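Schulzentrum Clesholm stellt Hallenbeleuchtung auf LED um

Im Schulzentrum Clesholm wird die Beleuchtung der Dreifachsporthalle und der angrenzenden Flure vollständig erneuert. Insgesamt werden 804 Leuchten ausgetauscht, davon 214 im Hallentrakt. Den Auftrag erhielt nach öffentlicher Ausschreibung die Unduvach Elektrotechnik GmbH. Die Arbeiten beginnen im Januar und erfolgen in zwei Bauabschnitten.
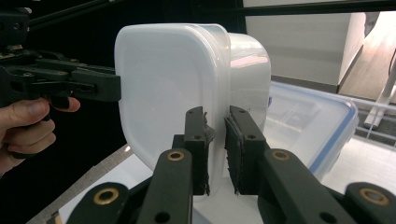
Die bisherigen Leuchten stammen noch aus der Erstausstattung des Gebäudes und lassen sich nur ein- oder ausschalten. Künftig regelt das Steuerungssystem Nidance die Helligkeit nach Tageslicht und Belegung. Für den Wettkampfbetrieb kann eine höhere Stufe gewählt werden, die nach Spielende automatisch zurückgenommen wird.

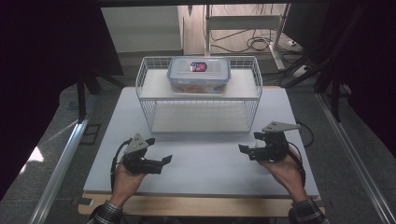
Fachbereich Gebäudewirtschaft, Sachgebiet Energie und Technik

Nach Berechnung des Fachbereichs sinkt der Strombedarf für die Beleuchtung der Halle um rund 80 Prozent. Die Mittel sind im Haushalt eingestellt. Die Förderanträge wurden fristgerecht zum 31.12.2023 eingereicht, ein Bescheid steht noch aus.
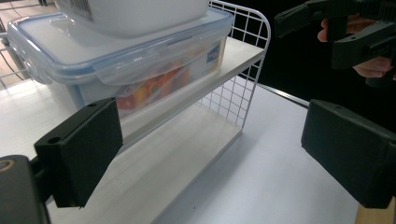
Sieglinde Voß begrüßte die Maßnahme, bat jedoch darum, die Sperrzeiten frühzeitig bekannt zu geben, damit die Vereine ihre Trainingsgruppen auf andere Hallen verteilen können. Auch für den Abendsport müsse eine verlässliche Regelung gefunden werden.

Wolfram Schwerdtfeger sagte für den Fachbereich zu, den Belegungsplan vor Beginn des ersten Bauabschnitts allen Nutzern schriftlich zu übermitteln.

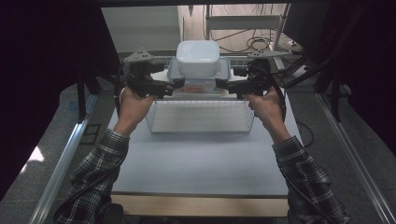
Während des ersten Abschnitts bleibt das hintere Hallendrittel geschlossen. Der Schulsport findet nach geändertem Plan in den übrigen Hallenteilen statt. Die Umkleiden sind über den Nebeneingang erreichbar. Rückfragen zur Belegung nimmt die Hallenverwaltung während der Dienstzeiten entgegen.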